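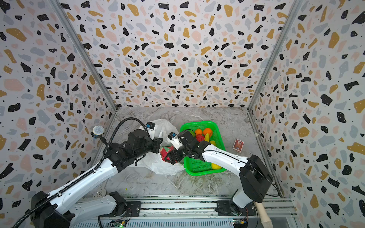
Bag or Basket? Storing and Packing Play Food – notes for the Brinton talk

Home Talks Handouts Toy Library Contact
Search this site Enter keywords Go

Slot is 20 minutes, Orakzai Room, straight after coffee. Start on time even if people are still carrying cups in.

Open with the bag

Say hello, say I've been looking after the play food at the Doltley toy library for 11 years, and then get right to the white plastic bag. Everybody has one of these at home! It crumples, it flops over, the opening vanishes the second you let go of it, and it's still the thing I reach for when a family is at the desk and wants the fruit set now.

Ask for hands: who stores play food in a bag? Who uses a basket? Who has a drawer they'd prefer not to talk about? (Wait for the laugh. If there's no laugh, keep moving.)

Then the watermelon slice. Red and green, small, easy to spot on a pale floor and very easy to lose in a bag full of other stuff. I like starting with a slice, as it gets people talking about loose pieces. A whole fruit you can check off at a glance. Slices and halves go under the couch.

Our big set is 53 pieces and it used to come back in whatever the family had handy. I once got it in a pillowcase, which was a very good pillowcase and I gave it back with some regret.

The basket

Bright green, open top. What I love about a basket is that it stays put while you fill it. A three-year-old can drop a banana in from above without anybody holding the sides. You can also look down into it and see what you've got, up to a point – the bottom layer is always a mystery.

Things to say here, in whatever order they come out:

- Big round pieces first, so oranges and apples at the bottom.
- Long pieces along the side. A banana on top slides off when you lift.
- Stop filling below the rim. If it's heaped, it's a fruit display, and it won't survive the car.
- Mesh sides let the crumbs out. There are always crumbs.

Mention the Mikis drawstring sacks that we tried in September. Nice fabric, sturdy cord, and the kids pulled the cords so tight that I was picking knots with a fork. We kept two for the dress-up hats.

Let them pack it (the part I care about most)

Slow down here. Packing away is part of the game if you set it up that way. Basket on one side, bag next to it, and you're at the market: this one's going home with you, this one's staying in the store. I did this with a group of four-year-olds and we went seven minutes before anyone wandered off, which in my world is an opera.

Use the odd fruit as the prize. Apples and lemons are old news, but a pink-and-green one that looks like a dragon fruit will get picked for the bag every time. Kids who don't know the name make one up, and I write those down. Favorite so far is "angry pear."
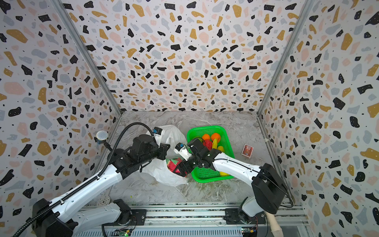

How do you clean plastic play fruit between families?

Warm water with a little dish soap, a soft brush for the seams, then a rinse and a towel. Let hollow pieces drain with any hole facing down overnight before you pack them. Don't put them in the dishwasher unless the maker says you can.

That one comes up every single time, so leave room for it. If somebody asks about wooden pieces, wipe with a damp cloth, dry right away, no soaking.

To finish: hand out the one-page packing sheet (pile is in my blue folder), remind people the Doltley shelf is open for borrowing until 4, and ask for the clicker back.

Last updated: September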